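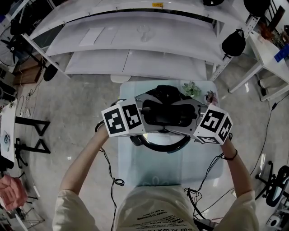

**How often should a click-type torque wrench be calibrated if it only sees one light airplane a year?**

Once every 12 months, and again after any drop onto a hard floor. Low use doesn't extend the interval. A spring left under load in a cold hangar will drift whether or not the wrench is turned.

## Torque wrenches

Wind the wrench down to its lowest marked setting before putting it away. Do not wind it below that mark. The spring can unseat, and the first several clicks afterward will be wrong.

One wrench doesn't cover an airplane. A 1000 inch-pound wrench is accurate in the upper part of its range and close to useless on a small cover screw. Keep a small one for the low values, and label both handles with the units. Inch-pounds and foot-pounds differ by a factor of 12, and most of the stripped studs that come through the shop at Clernton trace back to that.

When a crowfoot adapter is used in line with the handle, the wrench setting must be corrected for the added length. Set at 90 degrees to the handle, no correction is needed. Mark the right-angle position on the adapter with a paint pen.

Self-locking nuts have a running torque. Measure it while the nut is turning but before it seats, then add it to the book value if the maintenance manual says to. A locknut that can be spun all the way down by hand goes in the trash.

## Safety wire

- Use new wire every time. Wire that has been straightened has already work-hardened.
- Route it so that any tension on it pulls the fastener tighter. Check this by pushing the wire with a fingertip toward the loosening direction; it should resist at once.
- Don't over- or under-torque a bolt to line up the hole. Change the washer or try another bolt.
- Bend the pigtail back under. It will be found by a forearm otherwise.
- Clip the ends inside a rag, and put the offcuts straight into a lidded can.

Twisting pliers leave jaw marks. If the nick can be felt with a fingernail, cut the run off and start over. The Brurico pliers on our bench had square-edged jaws when new, and a few strokes with a fine stone fixed that.

## Spark plugs

Keep them in a tray with numbered holes, top row and bottom row, in cylinder order. The deposits on each plug say something about one cylinder only, and that information is gone once the plugs have been rolling around in a coffee can.

A plug that has been dropped is scrap. The insulator may be cracked where it can't be inspected.

Clean the threads with a brass brush. Apply anti-seize compound sparingly, starting on the second thread from the firing end, and keep it off the electrodes. Fit a new copper gasket. Reused gaskets harden and don't seal at the specified torque.

Rotate plugs by the diagram in the engine manual, not from memory.

## Hoses and open lines

Cap every line the moment it is opened. Use proper threaded or push-on caps in a bright color. Tape leaves adhesive on the flare, and a rag stuffed into a fuel line will shed lint that ends up in the screen.

Write the install month on a metal tag and attach it to the hose — paper tags are unreadable after one summer. Hoses taken off for access should go back on with the same bend they had. An old rubber hose that has taken a set will crack if straightened, so tie a length of wire between the two ends to hold the curve while it is on the shelf.

## Grease

Don't mix wheel bearing greases. Thickeners of different types may be incompatible, and the mixture can go soft and run out onto the brake disc. If the old type is unknown, wash the bearing completely in solvent, let it dry, and repack it.

Don't spin a dry bearing with compressed air. It damages the rollers and can throw the cage apart.

Give each grease gun one product for life. Write the product on the barrel and on the cap. The Trondberg guns sold with clear barrels make this easier to police, though the plastic clouds in time.

## Tires

Check pressure with the airplane cold and out of the sun. A hangared tire still loses air, and an underinflated one will creep on the rim and shear the valve stem. Paint a short slippage mark across the tire and wheel flange so that creep shows up on the walkaround.

Wipe off oil and hydraulic fluid with soap and water. Solvent attacks the rubber.

Before splitting a wheel, remove the valve core and confirm the tire is fully deflated. Then loosen the through bolts. The order matters, and it is the one item on this page with a record of killing people.

## Hardware and bench storage

Sort bolts by dash number, in drawers with a depth no greater than the bolt is long. Keep used hardware out of these drawers entirely. A separate jar marked "shop use only" takes care of the temptation.

Screws from inspection panels go into a sheet of cardboard, with the panel outline drawn on it and each screw pushed through at its own position. Lengths vary around a wing root fairing, and a long screw in a short hole can reach a control cable or a fuel cell.

Shadow the tool drawers in two-color foam. Count out and count in before the cowling goes on — an empty cutout is easier to see than a missing wrench. Olaniyan sells a precut sheet, but a kaizen-type foam and a sharp knife give the same result.

## Notes in the log

Enter the tach time at the start of the job as well as the end. On our airplane the left magneto came off at 1619 hours, and the shelf tag with that number on it settled a later dispute over when the next inspection was due.

Record part numbers from the part in hand, before installation. Half of them face the firewall afterward.

Owners should check which of these jobs they may legally sign for. Torque wrench drop-off for the annual calibration run is at Hangar 57, Clernton, in November. Bring the case.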